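**Gripper cell technician (simulation and hardware), Tullgate site**

Fenudia is looking for one person to take care of our gripper cell in Tullgate. The post is full time, starts in December, and is for two years at first. It can be extended if the Skamow project gets its second period.

The cell has one arm with a two-finger gripper, and a simulated copy of the same cell. Both must agree with each other, and to keep them so is the main part of the job. When someone changes a finger or a mounting plate on the real arm, the model has to be changed the same day. In the past year we did not always do this, and Xiaoyan Jiang lost a good part of the spring to a finger that was 3 mm longer in the model than on the bench.

**What you will do**

- Check the gripper every Monday before the first run: finger screws, play in the jaws, cable at the wrist. The check takes 30 minutes when all is in order.
- Grease the finger guides and write it in the cell book. Please write it also when you found nothing.
- Change worn fingers and measure the new pair before the arm is released to the researchers.
- Set up rooms in the simulator, place the arm, and look at the view from the wrist camera before a batch is started. Most of our failed batches come from a camera pose that was a little wrong at the beginning.
- Repair what you can repair in the house. For the drive unit we have a contract with Long, and you will be the person who calls them.
- Help Han-gyeol Heo with the yearly move of the cell to the open days – two days of lifting and levelling.

The real arm has now done 3490 hours. It is not new, and it has its habits. The second joint needs 15 minutes of slow movement in the morning before the calibration is worth anything, and the pneumatic line to the tool changer was replaced last winter with a longer one that must be tied back by hand.

**What we ask for**

You have a technical training or a degree in mechatronics, electrical work or something near to it. You have looked after at least one machine that other people depended on. You can read a wiring plan and write a short script in Python. Experience with a simulator is welcome, but we can teach it. English is our working language, and most of us learned it as adults, so please do not worry about your accent.

**What we offer**

Pay is on the technical scale, steps 4 to 6. There are 30 days of leave, and the workshop closes at four on the last working day of the week. You will report to Deming Cai, who leads the cell, and you will share the office with Shengli Hou. Evening work happens before a project review and is given back as free time.

**How to apply**

Send a CV and one page about a fault you have found and how you found it. We read this page first. Certificates can wait until the interview. Write to Natalie Horrocks in the personnel office and give the reference number 271. She can also answer questions about travel costs and the work permit.

Interviews are held in Tullgate and have two parts: a talk with the group, and one hour at the cell with Deming, when you will go through the Monday check with the cell book in your hand. For this hour please bring closed shoes – we have safety glasses and gloves in all sizes.

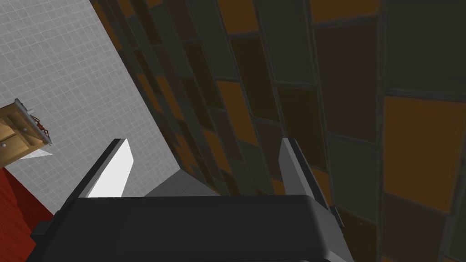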